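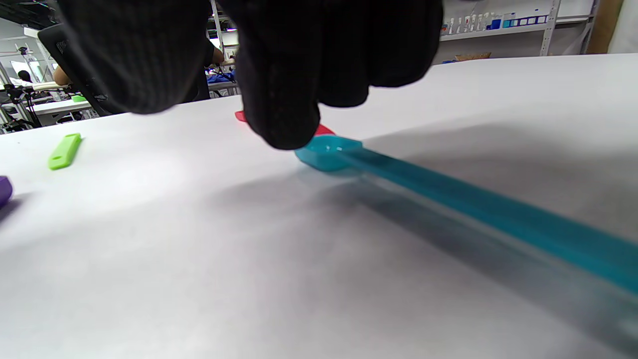
3.2 Sorting and re-nesting of measuring spoons

Small utensils are the worst part of any kitchen drawer. Sets get split up, the ring goes missing, half-teaspoons end up in with the batteries. Following Landeg's drawer survey (691 households, Clutport area) we took the loose spoon set as our smallest sorting task. Spoons laid out on a white table, no ring, no tray. Gloves on, knit ones, as in 3.1.

Colour did most of the work. Sorters went by colour first and only checked the stamped size when two spoons felt alike (Chiba coded these, 93 checks over the 6 sessions). Handle length mattered less then we expected.

Figure 4. Coloured plastic measuring spoons on the sorting table, gloved hand. 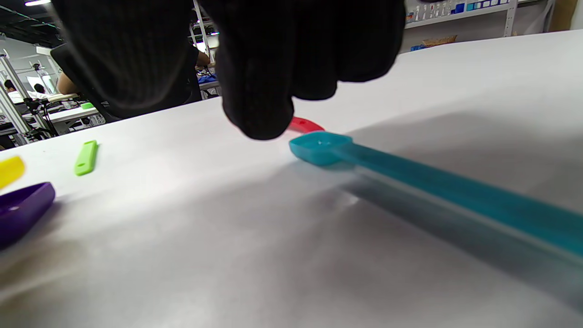

Pick-up from a flat surface is the slow bit. A thin handle sits close to the table and a gloved fingertip slides over it, so most sorters learned to go for the bowl end. Bowl shape then becomes important. The teal spoon in Figure 4 has a shallow rectangular scoop with a flat lip, and sorters rated that lip easier to catch than a round edge. Achari disagrees, see Section 5. Re-nesting was done largest to smallest in all sessions exept the first. Times for the full set are in Table 2, with the Rowlands drawer data alongside for comparison. Cutlery next.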